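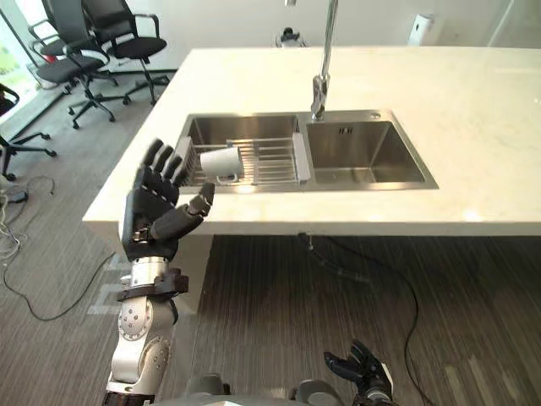 Figure 1. Head camera view during a mug trial, left hand open next to the dish rack.

Comparing Two Hands for Kitchen Tasks
Project report, Gornano lab course

1. Goal

Our group wanted to find out if a five-fingered hand is worth the extra work for simple kitchen jobs, compared with a plain two-finger gripper. We picked one task, taking a mug out of a dish rack in the sink and setting it upright on the counter. The task is short, but the mug can lie at different angles and the rack leaves little room for fingers.

2. Setup

We used the Parnico upper body with two arms. The first hand is the Lozano, a black humanoid hand with four fingers and a thumb. The second is the Novesix parallel gripper, which has two flat pads and one motor. The course budget had the gripper listed at $2,399. The Lozano hand was already in the lab, so we did not have a price to compare.

The robot worked at the sink counter. The rack stood in the left basin and the right basin was kept clear. The mug was white. For this report we only used the left arm for grasping. The right arm was held low in a fixed pose, and its fingers can still come into the head camera view at the bottom, as in Figure 1.

Both hands were driven by the same teleoperation controller. With the Lozano, the operator's glove set each finger. With the Novesix, only thumb and index distance was used.

3. Trials

We ran 60 trials, half with each hand. The mug was placed in one of 4 poses: upright, upside down, on its side with the handle up, and on its side with the handle down. A trial counted as a success if the mug stood on the counter at the end and the rack had not been lifted out of the basin. We allowed roughly a minute per trial.

4. Results

Upright and upside down were easy for both hands. The gripper was faster here because the operator only had to line up the pads with the rim.

On its side, the mug was harder. With the handle up, the Lozano could hook a finger through it. With the handle down, neither hand did well. The Novesix pads hit the rack rods before they closed, and the Lozano thumb often got caught on the end bar.

5. Problems

The wrist of the arm blocks part of the view when it reaches over the front edge of the counter. We raised the head by 2 degrees, which helped a little. The steel sink also gave bad depth readings, so operators went by the color image.

6. Next steps

We would like to repeat the handle-down trials with a wrist camera and softer pads on the gripper. Swapping hands took longer than we planned, so the next group should finish all trials with one hand before changing to the other.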